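Celolico 2 - Desktop Audio Editor for Spoken Word

Home > Products > Celolico

One-time license, 60 dollars. Free trial, no sign-up needed.

Celolico is a small, friendly audio editor for folks who record people talking. If you put out a developer podcast, or you tape the talks at your local user group, or you're the one at the office who ends up with all the meeting recordings on your laptop, you're the sort of person we had in mind when we started writing it. We came to it the same way ourselves. We had a pile of conference interviews, most of them recorded in hallways with somebody's coffee cup rattling in the background, and the big studio programs made us feel like we needed a degree before we could trim off a cough.

So the main window has a waveform, a transcript and a row of buttons, and you can get a long way with those before you ever open a menu. Select a sentence in the transcript and the matching stretch of audio is selected too. Press Delete and it goes, with a short crossfade so you don't hear the join. Undo goes back 400 steps and is saved with the project, so you can close the lid, go have dinner, and still change your mind about that joke in the introduction.

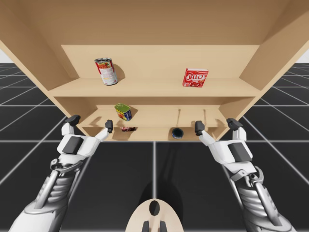

The part we hear the most about in email is Level Talkers, which was new in version 2. Give it a recording with one loud guest and one quiet host and it brings the two closer together without pumping up the room noise in the gaps. It works best when each person has a microphone of their own, but it does a pretty respectable job on a single mixed track as well, and you can always drag the amount down if it sounds too eager. We leave ours a little below the middle - that's just our taste, though, and yours may be different.

For the programmers among you (we know there are quite a few!), everything in the menus can also be run from the command line. Batch jobs are plain text files, so you can keep them in source control next to your show notes. The Gastitz plug-in, included with every license, adds chapter markers and writes them into the finished MP3, and the Panddale exporter makes a web page with the transcript and a player, all ready to upload to your site.

What you need

Windows Vista or Windows XP with Service Pack 2
2000 MB of free disk space, plus room for your recordings
1 GB of memory (2 GB is nicer for long interviews)
Any sound card or USB microphone that Windows recognizes

Good to know

A single project can hold up to 3000 clips. Celolico opens WAV, AIFF, MP3 and WMA files and saves to all of them except AIFF, which we hope to add in the July update. Projects from version 1 open just fine, but once you save them in version 2 the older program can't read them anymore, so please keep a copy if you share work with someone who hasn't upgraded yet.

Your license covers your desktop and your laptop, and minor updates are free. Upgrading from version 1? Enter your old key at checkout and the price will adjust itself.

Celolico is written and supported by Rowlands Software. Write to us from the Help menu - we read everything, and we do love hearing what you've made with it.

Download trial | Buy now | Release notes | User guide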